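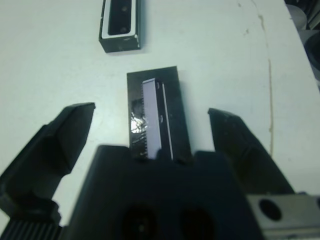

Two black gripper fingers, spread wide over a pale white work surface.

Basin model puts more of the summer flow down to groundwater

12 December 2018

The updated run of the Prundbridge catchment model is finished, and the July low-flow figures have moved. In the earlier version, most of the water in the lower river during a dry July was assigned to runoff from the upper slopes. The new version assigns a larger share to groundwater entering the channel below the Manolakis gauge. The total flow has not changed much. The source of it has.

The difference matters for the drought work. Runoff responds to a dry spell within days. Groundwater responds over months, and in the deeper parts of the aquifer over years. A river fed mainly by groundwater will hold up well through one dry summer and then run low in a later one, even if rain has returned to normal by then. The earlier model could not reproduce this delay. The new one does, although it still recovers too quickly after a wet winter.

Two changes account for most of the shift. The first is a finer grid. Cells are now 400 meters on a side throughout the basin, where the older grid used larger cells above the gauge. The second is the treatment of soil. The Pratik soil module, which replaces the single-layer scheme, lets water drain past the root zone while the surface is still dry. On the sandy ground east of the river this raises recharge in late winter and lowers it slightly in spring.

The module was checked against well records from 20 sites. Agreement is good in the valley floor and poor near the western divide, where the wells are shallow and the rock is fractured. Readers using output from that area should treat the water table depths as unreliable until the rock properties have been revised. Flow at the gauge is not sensitive to them.

The climate runs use the Prulasura rainfall set, with more than 2,000 synthetic years drawn from present and warmer conditions. Under the warmer case, winter rain goes up and summer rain goes down, as expected. Recharge stays nearly level, as the added winter rain is offset by a shorter recharge season – soils dry out earlier and wet up later. The lowest July flows fall further than the average ones do.

Snow is still handled with a simple temperature threshold. This is adequate for the lower basin but puts the spring peak too early in the upper valleys. A replacement scheme is being tested and will go into the next version.

Output files are in the usual directory under the new version number. The old files will stay in place until the drought tables have been redone. Please do not mix the two sets, as the cell numbering is different.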